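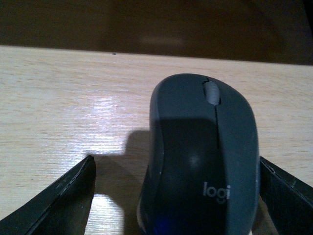

Wireless mouse, dark gray. We sell a lot of furniture at Ullasley and not much that plugs in, or in this case doesn't plug in, but people who bought the Saithong desk kept asking what to put on it, and a mouse was the most common answer we could give with a straight face. The shell is charcoal with a matte finish, the scroll wheel is a lighter gray with fine ridges across it, and the word "logi" sits toward the back where your palm will cover it for most of the working day. Against a pale wooden top it looks like a very calm beetle.

Stock code: UL-145
Condition: used, tested, cleaned
Availability: in stock, ships from the Avulau warehouse
Sold singly

WHERE THESE COME FROM

An insurance office cleared out two floors in March and we bought the lot: desks, chairs, a truly upsetting number of ring binders, and 600 wireless mice in gray plastic crates. The desks went in a month. The binders are still with us. The mice have been checked one at a time by Howard Oakley, who runs our back bench and has opinions about double-clicking that he will share if you phone before lunch.

Any mouse that skipped, stuck or clicked twice when asked to click once went to recycling. What's left is on this page.

SHAPE AND FEEL

Rounded, with a good hump at the back and a slightly lopsided outline. If you're used to one of those flat mice that look like a bar of hotel soap, this will feel tall for a day or two. Then you'll go back to the soap and wonder how you lived.

Two main buttons, split by a seam that starts behind the wheel and runs back toward the palm. The wheel sits in its own narrow slot between them. The ridges give your finger something to hold on to, which helps in long spreadsheets and makes no difference at all in short ones.

Matte plastic doesn't show fingerprints much. It does go shiny eventually in the places you touch most, and some of these have made a start on that. We grade for it, see below.

GRADES

Grade 1: you'd have to look for the wear. Clean wheel, clean lettering, even finish.

Grade 2: visible polish on the buttons or the hump, maybe a small scuff on the side. Works the same. Costs less. Most of the staff here use Grade 2, and a few of them could afford better.

We don't sell a Grade 3. Howard has a drawer of them and we've stopped asking.

WHAT YOU GET

One mouse and its matching receiver, paired on our bench before packing. Fresh battery fitted. A sheet of paper with our returns address, which you are free to use as a coaster.

You don't get the original box, the original leaflet, or a mouse mat. We do have mats (see Flillidon felt, under Desk Bits) and they are nicer than they need to be.

USING IT ON A WOODEN DESK

We get asked this more than anything else. A plain matte wood top is fine. Oiled or waxed is fine too once it has properly cured, and if it hasn't, you'll be cleaning the feet of the mouse with a cotton swab every evening. High-gloss lacquer and glass can confuse the tracking, so put something under it. A magazine will do. One customer uses a slice of leftover carpet and seems happy.

Grit is the real enemy. One crumb under the mouse will put a fine scratch in a soft top like pine, and you'll see it every afternoon when the sun comes in low. Wipe the desk. Eat the toast somewhere else.

CLEANING

Switch it off first. Barely damp cloth, no kitchen spray, nothing with bleach. For the wheel, use a dry toothbrush and go along the ridges while turning it slowly. Don't pour anything into the slot. We mention it because of a return we had in the spring.

DELIVERY

Orders placed by 4 p.m. leave the same working day. Small parcels go by regular mail in a padded envelope. If you're ordering a Saithong desk as well, the mouse will travel separately, because the last time we packed one in a desk drawer it arrived in the customer's house two weeks before they found it.

RETURNS

30 days, any reason, including "my old one turned up." Send back the receiver too, please. It's tiny and it likes to stay behind in the computer. A mouse without its receiver is a paperweight, and not a heavy one.

BULK ORDERS

Ten or more, send us a note with the number and the grade and we'll work out a price. Schools and libraries get a bit more off. If you want them all the same grade say so up front, otherwise Howard packs whatever is nearest.

ALSO ON THIS SHELF

Saithong desk, pale top, two drawers
Flillidon felt mat, gray or oatmeal
Cable tray, steel, used
Ring binders, assorted, make us an offer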